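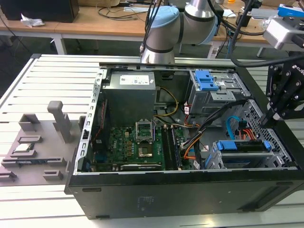 Count the failed attempts too

When a paper on robot learning says that a method succeeds, I have made a habit of looking first for the table where it does not. Often there is no such table. We get one percentage and a video, and the rest stays in somebody's notebook.

I think this is a mistake, and taking old computers apart shows it very clearly. In our work at Studar the task is to bring memory sticks and drives out of a desktop tower that lies open on its side. A person learns it in one afternoon. For a robot it is a hard task, and the reason is mostly the cables. They go over the place where the gripper must pass, they bend, and in every machine they lie in a different way.

In July we compared two ways of training the same arm. The first policy learned only from clean demonstrations, 1000 of them, where the operator made no errors. The second learned from the same number, but we left in the demonstrations where the operator missed the latch, moved back and tried again. When everything went well from the first touch, the two policies were almost equal. If we had reported only this, the conclusion would be that the extra trouble gives nothing.

The difference came after a first miss. The clean policy had never seen a miss, so it continued as if the drive was already in its fingers, and pulled at air. The other one went back to the latch. It did not always succeed, but it knew that there was something to repeat. For me this is the real result, and a single success rate would hide it completely.

I have heard the objection that failures are difficult to report because everyone defines them differently. Is it a failure if the gripper pushes a cable away and then takes the stick correctly? We argued over this for a long time, and in the end we wrote down 22 kinds of outcome, with a short rule for each. Some rules are ugly. Still, a reader who disagrees with us can add the numbers again in his own way – with one percentage he can do nothing.

There is also the question of which computers are used. A method tested on one case with comfortable blue plastic handles on its drives says little about a case with screws. I would like each paper to show the inside of the machine it was tested on, with its cables as they were, and to say plainly which machines were tried and left out. 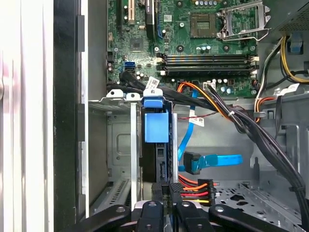

Tiburcio Cuevas writes that 22 kinds of outcome are too many for a small laboratory, and that he would keep only two: the robot noticed its miss, or it did not. I could live with his version. It would already tell me more than most of the tables I read this year.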